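3.2 Work surface and blocks

All sorting tasks in the study were set out on the same kind of surface. We wanted a board that would lie flat for weeks, that could be taken off and put back in the same place, and that would not be mistaken for one of the block colors. Earlier work in our group had used painted panels, and the paint wore through where the blocks were pushed most often. By the end of that study the worn patches were easy to see, and Harawira and Salazar noted that blocks slid differently over them. For the present study we went back to bare wood.

The board is rectangular and built up from glued strips of light hardwood. The strips differ a little in color, some pale cream and some closer to tan, and the bands run across the board from side to side. We kept this variation. A plain surface would have been simpler to describe, but the bands turned out to be useful to the people who set up the trials, who could speak of a block as being "on the light strip" or "one strip back" without reaching for a ruler. The bands were never used for measurement. Starting positions were taken from a paper template that was laid on the board and removed before the trial began.

The board sits on a blue perforated table and is held down with small dark fasteners at the corners of the near edge. We had first tried rubber pads under the board, which let it creep over the course of a day. With the fasteners in place we found no creep that we could measure. The board was removed for cleaning at the end of each week and wiped with a dry cloth only. No oil or wax was put on it at any point during the study, and the surface was not sanded again after the first day.

The blocks come from the Winora set, which was cut for an earlier study of shape naming and has been in use in the Pomare room ever since. Four block types matter for this section: a red star, a red cylinder, a yellow heart and a yellow block with a lobed outline, which the setup notes call the flower. All are prisms or cylinders, so that each has a flat top and a flat base and can be stood up or moved along the board without rolling. The star has five points and is thick for its width. The cylinder is short, though still slightly taller than it is wide.
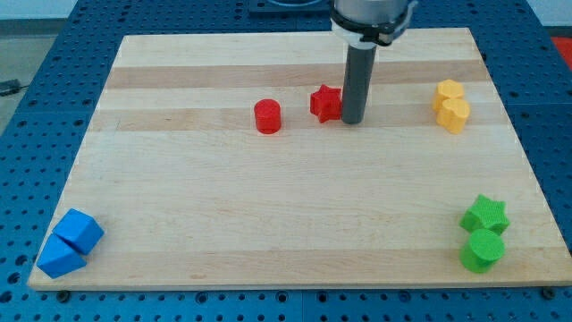 Pairs of one color were the basic unit of the layouts. In a same-color layout the two members of a pair start near each other, and the question is whether they can be brought into contact without disturbing the other pair. In a mixed layout the members start on opposite sides of the board. The distance between the members of a pair was set in block widths, using the cylinder as the standard. This is a rough unit, but it proved to be one that everyone who prepared a trial could apply in the same way, and it carried over to blocks of other shapes better than a distance between centers did. The center of the heart in particular is hard to agree on by eye.

A total of 438 layouts were prepared. Of these, 294 were same-color layouts and the rest were mixed. Layouts were prepared in batches by Wihongi and Hapeta, who worked from written cards and did not discuss the cards with each other during a batch. Every layout was checked against its template before use. When a block was found to be off its mark, the whole layout was cleared and set again, including the blocks that had been placed correctly. We did this after noticing in the pilot that moving one block often nudged its neighbor, most of all when the flower stood close behind the heart.

3.3 Shape and contact

The four shapes behave differently when pushed. The cylinder presents the same side from every direction, and a push slightly off center tends to turn it in place before it moves forward. The star is less forgiving. A push that lands between two points usually holds, while a push on the tip of a point swings the block around and can send it away from its partner. The heart has one broad rounded end and one narrow end, and its path depended a great deal on which of the two was facing the push. The flower fell between the cylinder and the star. Its lobes are shallow, and contact slipped from one to the next without turning the block very far.

We scored a pair as joined when the two blocks touched and stayed touching for the length of the check. Two raters scored each layout separately. They disagreed on 15 layouts, and nearly all of these involved the star, where a gap can open behind a point and be hidden from one side. In those cases a third rater, Verbruggen, looked at the layout from above and her score was used.

Grain direction was a possible concern. If blocks moved more easily along the strips than across them, layouts with a long push in one direction would be easier than their scores suggest. To look at this we ran 200 extra pushes with the cylinder alone, half along the strips and half across – the order was shuffled, and the board was left in its usual position throughout. We found no difference that would change the results in Section 4. The glue lines between the strips could be felt with a fingernail in a few places, but no block caught on them.

The surface did change slightly over the study. A few faint specks were noted on the board and entered in the Fliltport log, together with their positions. They were left alone, and no layout was moved to avoid them.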